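Oiling bamboo in the kitchen when there are dark metal handles on it

bevura_kitchen
25/03/2018
Hello all. I want to oil my bamboo cutting board and also the wooden tray that has bar handles. The handles are dark bronze color, bought separately, and I worry that oil will make the finish come off. Do I have to unscrew them first? The marble under everything is also a worry for me.

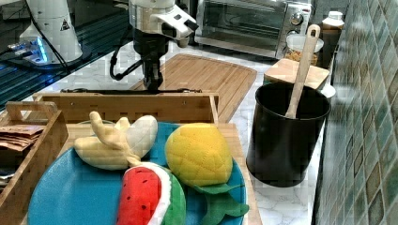

The board on the marble, toaster oven behind

I have mineral oil from the pharmacy and 18 old cotton cloths, so cloths are no problem.

Gunārs Butkienė
I did mine in January. You do not need to remove the handles, but keep the oil thin near the round plates where they meet the wood. Too much oil goes under the plate and stays sticky for weeks.
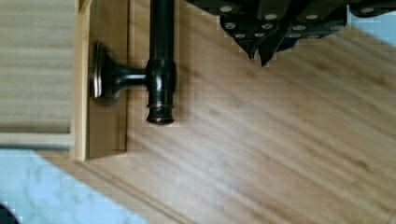 After you wipe, wait six hours and wipe again with a clean cloth. I did the second coat the next day. For marble put down thick paper, because oil can leave a gray stain that is very hard to take out.

estrella39
just use coconut oil, works fine

Plodent
Please not coconut oil, it can smell old after some time. Mineral oil is right.
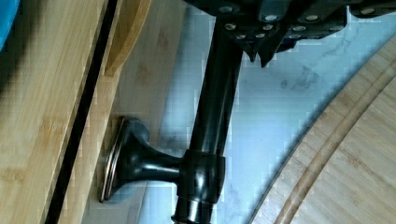

About the finish I disagree a little with Gunārs. Many dark bronze handles have only a thin coating. Look at the rim of the round plate — the coppery tone is showing there, and a rough cloth can make more of it. I would put painter's tape around each plate and use only a soft cloth. For the board, move the knife block away first and do the groove with a cotton bud.
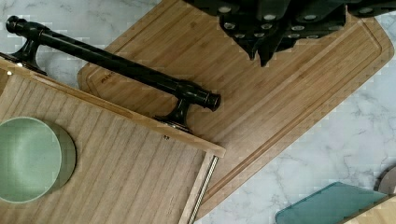

Cutting board with its juice groove, knife block on top

One coat every month is enough for me.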